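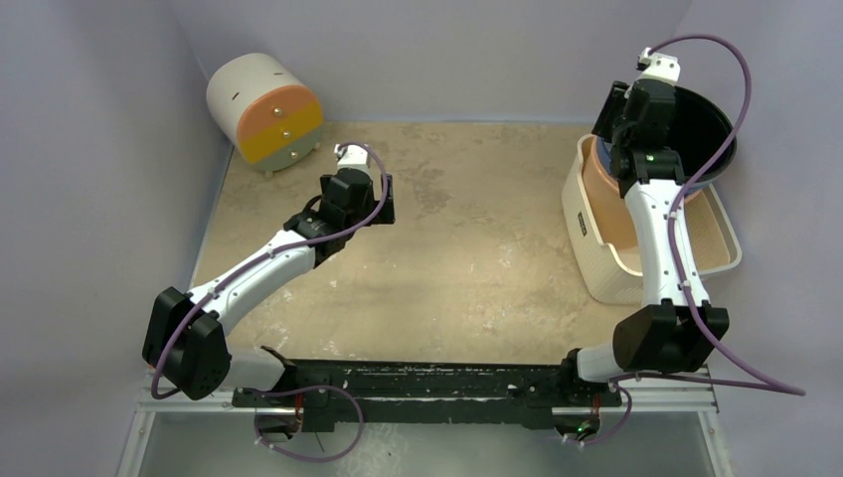 Visita de portas abertas em Tokberg

Já tinha prometido à minha irmã escrever sobre esta visita e só agora encontrei o tempo. Peço desculpa pelos erros, o português não é a minha primeira língua, mas vivo cá há 7 anos e prefiro escrever assim.

A Olby abre as suas oficinas ao público uma vez por ano, no edifício antigo de Tokberg, a 4 quilómetros da estação de Lunde. Fomos no dia 21 mar 2023, com o autocarro 207, que pára mesmo em frente do portão. A inscrição foi feita pela internet em janeiro e recebemos um papel com o número do grupo. O nosso grupo era pequeno, e isso foi bom, porque se podia perguntar muito.

Quem nos recebeu foi Randi Lindholm. Ela trabalha com objetos de arrumação para a casa há muitos anos e falou devagar, o que eu agradeci. O tema deste ano era a arrumação em espaços pequenos: quartos de criança, lavandarias, aquele canto da varanda onde tudo fica. Começámos no corredor das amostras de cor, com cartões colados na parede, e depois passámos às salas.

Na primeira sala o que me ficou na memória foi uma pequena gaveteira redonda. Tem o corpo de cor creme e três gavetas na frente, cada uma da sua cor: laranja salmão, amarelo mostarda e um verde acinzentado. Cada gaveta tem um puxador pequeno e redondo, metálico. Eu gosto de móveis com cantos, confesso, mas esta peça fez-me mudar um pouco de ideia. A Randi explicou que as cores servem para lembrar o lugar das coisas, por exemplo os elásticos sempre na amarela. Em minha casa usamos etiquetas e ninguém as lê.

Uma senhora do grupo perguntou se uma gaveta numa forma redonda não perde espaço. Perde, respondeu ela, e mostrou no papel quanto. Fiquei contente com uma resposta tão direta.

Depois houve café e um bolo de cenoura bastante seco. No pátio conversei com Pravesh Mabuza, que veio de Plellach com os dois filhos. Ele está a organizar a lavandaria de um prédio com vários apartamentos e tomava notas de tudo – medidas, preços, nomes das cores. Disse-me que o problema lá não é a roupa, são os baldes, que andam sempre de um lado para o outro.

A segunda parte da visita tratou exatamente disso, baldes e cestos.

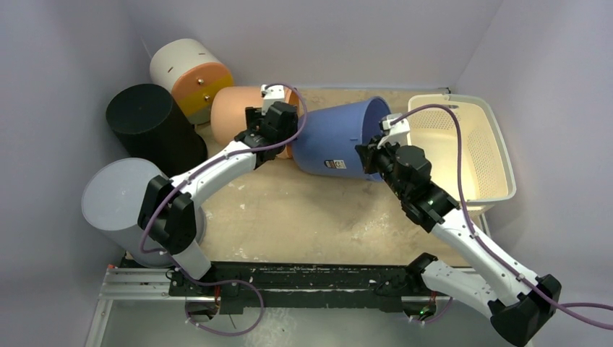
Tokberg, segunda parte da visita: o balde azul, deitado, e o cesto da roupa de cor creme.

O cesto é de plástico, de cor creme, e combina bem com a gaveteira. Ao fundo, mais à esquerda, havia também um cilindro laranja deitado. Falou-se bastante sobre o hábito de usar um cesto grande para tudo. A Randi é contra. Para ela, o cesto da roupa é só da roupa, e os objetos redondos que rolam pelo chão devem ter uma prateleira com uma borda pequena na frente. O Pravesh não concordou e houve uma discussão simpática. Eu fico no meio: quando chegam visitas, o cesto recebe tudo e depois vai para o quarto.

Quanto ao balde, gostei muito do azul. O conselho que deram foi de guardar os baldes depois de bem secos e não empilhar os que ainda têm água no fundo, coisa que eu faço sempre. Também aconselharam um gancho na parede, à altura do joelho, para quem tem problemas de costas.

No fim passámos pela loja, que é pequena e estava cheia. Havia cerca de 200 artigos com desconto, a maior parte de fim de série. Comprei dois ganchos e uma caixa com tampa para os fios. A gaveteira não a vi à venda e esqueci-me de perguntar.

Algumas informações práticas para quem quiser ir no próximo ano. A entrada é gratuita, mas sem inscrição não se entra. O bengaleiro fecha durante a pausa do café, portanto levem o casaco. A visita é quase toda feita de pé e há um só banco no corredor das cores. O último autocarro para Lunde sai cedo, nós apanhámo-lo a correr, eu com a caixa debaixo do braço.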